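The owner of the Dunbar repair shop started out fixing radios in her parents' garage. She now has a storefront, two part-time helpers and a waiting list that runs into next month.

"People bring in what they grew up with," she says. "Kitchen radios, mostly. The sound is what they miss."

She opened in May with 50 customers from her old mailing list. By summer she had 600.
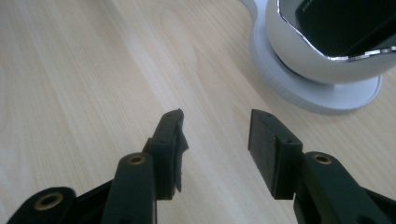 Most jobs are simple. A worn power cord or a dirty volume control accounts for more than half of them, and she charges a flat $100 for either. Rare sets take longer – one took all winter – and she quotes those only after she has opened the case.

"I tell them the price before I order a single part," she says. "If they say no, they take it home and owe me nothing."

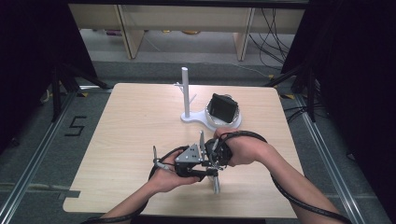 Parts are the hard side of the business. She buys old stock from a dealer in Nirnia and once paid for a crate of 2000 tubes without knowing how many were good. She is still testing them in the evenings.

Would she open a second shop? "No. I like being at the bench," she says. "With two shops I'd be driving back and forth all day."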